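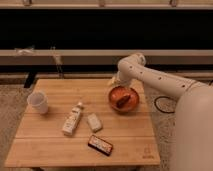

Moving a spreadsheet's lookups out of the workbook

December 6, 2021

The stock workbook at Szalai had grown to 200 sheets, one per supplier, each with its own copy of the price table. Opening it took long enough to make tea. In July I started moving the lookups into a small SQLite file and leaving the workbook as a front end only.

The import is done with Druko, a command-line tool that reads a folder of CSV files and writes them to one database. Two settings matter. The first is the batch size, which I keep at 1000 rows. The second is the date format, which must be given explicitly, or day and month are swapped on any machine with US regional settings. Druko does not warn about this. The rows load and the totals are wrong.

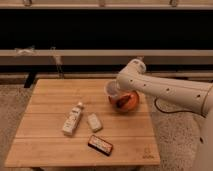

Slatted tabletop on the carpet, with the white arm at the right.

On the Excel side I use an ODBC connection called Nusarance, one query per report, and no formulas that reach outside their own sheet. Refresh on open is switched off. With it on, two people opening the file together will lock the database and the second gets an empty table.

Named ranges were the slow part. Many pointed at sheets deleted years ago and showed as #REF! in the name manager, and a fair number were hidden, so they had to be listed with a macro first. Delete those before changing anything else.

Version 3 of the file is now in use. The one report still on the old method is Ora, the monthly returns sheet, which depends on a pivot table with manual groupings. Groupings are lost when the source changes type from range to connection. I have not found a way to keep them and will probably put the group names in a column of their own.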